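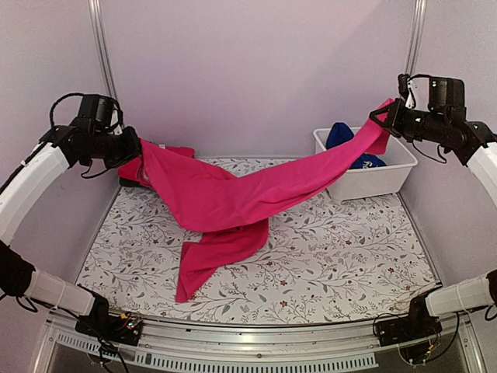
Holst Neck Support Pillow: two months of use after radiotherapy

Reviewed by Kirsten Bergmann
Sun 19 May

I finished treatment for a tumor at the base of my tongue in the winter. The swelling under my chin came on a few weeks later, and my speech therapist said to sleep with my head raised. Stacked pillows gave me a stiff neck and I slid off them by 2 in the morning, so I ordered the Holst.

What you get

It is a foam wedge with a separate neck roll that attaches with a strip of Velcro. There is one washable cover for each part. The wedge is 11 inches at the high end. I paid 80 dollars for the set, and the spare cover was another 28, which I think is too much for a piece of fabric with a zipper.

First nights

The foam smelled for a few days. If you are still queasy or your sense of smell is off from treatment, leave it in another room with the window open before you use it. I didn't, and moved back to the old pillows for three nights.

It is firm. My husband tried it and gave it back. After a week or so I stopped noticing, but my lower back was sore until I put a small cushion under my knees.

Swelling and dry mouth

I can only speak for my own neck. The puffiness is still there when I wake up, but it goes down by mid-morning now, where before it hung on until lunch. I was also doing the massage my therapist showed me during this time, so I can't say how much is the pillow. Coughing at night is less. Thick saliva used to wake me several times, and now it is usually once.

It did nothing for the dry mouth. I still keep water and a Lernska mouth spray by the bed.

The neck roll

This is the part I like least. The roll pressed right on the side where I had lymph nodes removed, and the skin there is still tender. I took it off after the second night and tried it again in May, when it was better but not comfortable. If you had a neck dissection, you may end up using only the wedge.

The Velcro also catches on the cover. Mine has a pulled thread already.

Washing

The covers went through the machine on warm with no shrinking. Cream and saliva stains came out of the wedge cover. The roll cover kept a faint yellow mark.

Compared with the Clorkevano

A woman in my support group lent me her Clorkevano, the inflatable one. It packs small and I took it to my sister's for a weekend. It squeaks when you turn over and it was half flat by morning. For travel I would take it again. At home I prefer the Holst.

Would I buy it again

Yes, for the wedge. I would skip the spare cover and use a pillowcase — a king size fits if you tuck the end under. Ask your own team before buying if you still have a feeding tube or a trach, as the angle may not suit you.

Four stars for the wedge, two for the roll.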